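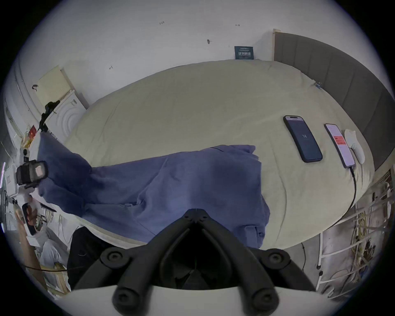

Project Diary: Household Handling Group, Nollow Technical College

Entry for March 26, 2023

The group met on Sunday in place of the usual weekday session, the main workshop being closed for rewiring. Work concerned the bed-making task, the second of the 2 tasks which the college must submit to the Misten student competition. The first, table clearing, was signed off earlier in the month and is not discussed further in this entry.

Aim of the session

The aim was to record a further set of hand-guided demonstrations in which the blanket is taken from a crumpled state and spread over the duvet. The student on duty carries the gripper by hand and performs the movement as the arm would be expected to perform it. The recordings are afterwards used to train the controller. Under the competition rules the blanket may not be folded or arranged beforehand, and the group has kept to this throughout.

Work carried out

Before recording began, the joints of the gripper linkage were checked for play and the pivot bolts tightened by a quarter turn. The fingers were opened and closed several times without load. One finger closed slightly ahead of the other, as had been noted in the previous entry, and a thin shim was fitted. The fault was reduced but has not gone away.

Students then worked in pairs, one holding the gripper and one keeping the log. Each attempt was started from the foot of the bed. The blue-purple blanket was dropped afresh each time, and the log-keeper wrote down which edge was lying uppermost. Attempts in which the student paused for a long time before choosing a corner were kept, on the advice of the supervising lecturer, provided that the movement itself was completed.

By the close of the session the group held 564 demonstrations of this task in all. Of those recorded on the day, 13 were marked for removal. Most of the 13 were cases in which the fingers had taken hold of the duvet together with the blanket -- a mistake which is easy to make, as the duvet is thick and rises to meet the gripper. The remainder were stopped early by the student.

Observations

The pale duvet and the darker blanket are readily told apart by the software, and no change of bedding is proposed. The duvet gives more trouble by its softness. When the fingers press down, the surface sinks and the depth reading is no longer reliable. It was agreed that students should approach the blanket at a shallow angle, taking hold of a raised fold where one is present.

A trial was made of the Drukar fingertip covers, which have a rougher surface. They held the blanket well but were slow to let go of it, and the standard fingers were put back after the break. The covers may be tried again on the table task if time allows.

The folding routine written by last year's group, known in these pages as Jelínek, was run on the new recordings in the final hour. It found a usable corner in the majority of cases. It performed poorly where the blanket hung over the edge of the mattress, and more demonstrations beginning from that position are needed.

Matters to be attended to

The shim is to be replaced with a properly cut part. The log sheets are to be typed up and the marked recordings taken out of the set before training is started. Pairs for the next session will be posted on the department noticeboard -- students who have not yet held the gripper will be placed first.

The draft technical report remains outstanding. The section on safe handling has been returned once for correction and should be resubmitted before the end of term.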